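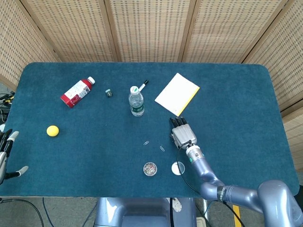 Semis de tomates qui filent : je recommence tout ou j'enterre les tiges ?

Question posée dans Potager > Semis et plants

Bonjour à tous,

J'ai semé mes tomates sur le rebord de la fenêtre de la cuisine, dans des alvéoles, avec le terreau de semis Luren que vend la jardinerie Rodier. Levée en 8 jours, j'étais très fier, j'ai montré ça à toute la famille qui s'en fichait. Depuis, mes plants ont décidé de devenir des spaghettis. Ils font la longueur de ma main, ils sont blancs en bas, vaguement verts en haut, et ils se couchent tous vers la vitre comme s'ils attendaient quelqu'un.

La fenêtre est plein est, donc soleil le matin et puis plus rien. Il y a un radiateur dessous. Je sais. Je l'ai lu après.

J'ai deux variétés, une cerise et une cœur-de-bœuf dont les graines viennent d'un échange, sans aucune indication sur le sachet à part « bonnes ». Au total 145 graines semées, parce que je partais du principe que la moitié ne lèverait pas. Elles ont presque toutes levé. Mon balcon peut accueillir six pots.

Mes questions :
Est-ce que je peux les rattraper en les repiquant profond ?
Est-ce qu'une lampe change vraiment quelque chose ou est-ce que c'est pour faire joli sur les vidéos ?
Est-ce qu'il est trop tard pour ressemer ? On est en mars, je suis en plaine, gelées possibles jusqu'en mai.

Merci d'avance, et soyez indulgents, l'an dernier j'ai tué de la menthe.

3 réponses

Réponse 1 (marquée utile par l'auteur de la question)

On respire, la tomate pardonne beaucoup. La menthe aussi normalement, mais passons.

Pour le repiquage : oui, profond, jusque sous les cotylédons (les deux premières feuilles lisses, celles qui ne ressemblent pas à des feuilles de tomate). La tige enterrée va faire des racines. Attends quand même d'avoir deux vraies feuilles et prends le plant par une feuille, jamais par la tige. Si la tige est trop longue pour le godet, tu la couches en biais dans le terreau et tu laisses dépasser le haut. Il se redresse tout seul en deux jours.

Pour la chaleur : la levée aime 20 degrés et plus, ensuite il faut descendre. Une chambre non chauffée à 16 ou 17 avec beaucoup de lumière vaut mieux que ta cuisine. Si tu ne peux pas bouger les plants, coupe ce radiateur et mets un pull.

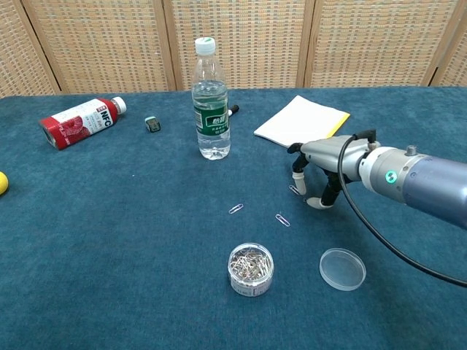

Arrose par le dessous, une soucoupe d'eau un quart d'heure et tu vides le reste. Les semis étiolés qui ont les pieds mouillés en permanence fondent en une nuit, tu te lèves et il n'y a plus qu'un fil pincé au ras du terreau. Passe aussi la main sur les têtes matin et soir, ça fait un peu gourou mais le mouvement renforce les tiges.

Côté lampe, oui, ça change quelque chose, à condition de la mettre près. J'ai une réglette Citis de 410 mm, achetée pour un placard, que j'ai suspendue avec de la ficelle à rôti à une largeur de main des feuilles. Quatorze heures par jour sur un programmateur. Si tu la poses à un mètre, tu éclaires surtout ton mur.

Et garde une douzaine de plants, pas davantage. Je sais que c'est dur. J'ai moi-même distribué des tomates à des gens qui changent maintenant de trottoir.

Réponse 2

Moi je sème jamais avant avril et j'ai des tomates quand même. Les anciens n'avaient pas de lampes.

Commentaire de l'auteur de la question : certes, mais les miennes sont déjà là et elles me regardent.

Réponse 3

D'accord avec la réponse 1, sauf sur le terreau. Au repiquage, ne remets pas du terreau de semis, il n'y a presque rien à manger dedans. Prends un terreau de rempotage avec un peu de compost mûr tamisé. Celui de Mekonnen en gros sac me convient, même s'il faut retirer les bouts de bois.

Pour ressemer, mars c'est très bien, tu peux même attendre la fin du mois. Je ferais les deux : repiquer les moins moches et refaire quelques graines de la cœur-de-bœuf par sécurité. Quelques, hein. J'ai eu ma période aussi, 534 godets une année, avec un tableau et des codes couleur. Le chat a dormi sur les rouges.

Ah et l'endurcissement : quand il fera doux, sors-les d'abord une heure à l'ombre, puis un peu plus chaque jour pendant une bonne semaine. Des plants d'intérieur posés en plein soleil à midi deviennent blancs comme du papier. Et rentre-les la nuit tant que ça peut geler, même si la météo dit que non.

Commentaire de l'auteur de la question : merci, radiateur coupé, repiquage dimanche. Quelqu'un veut des plants ?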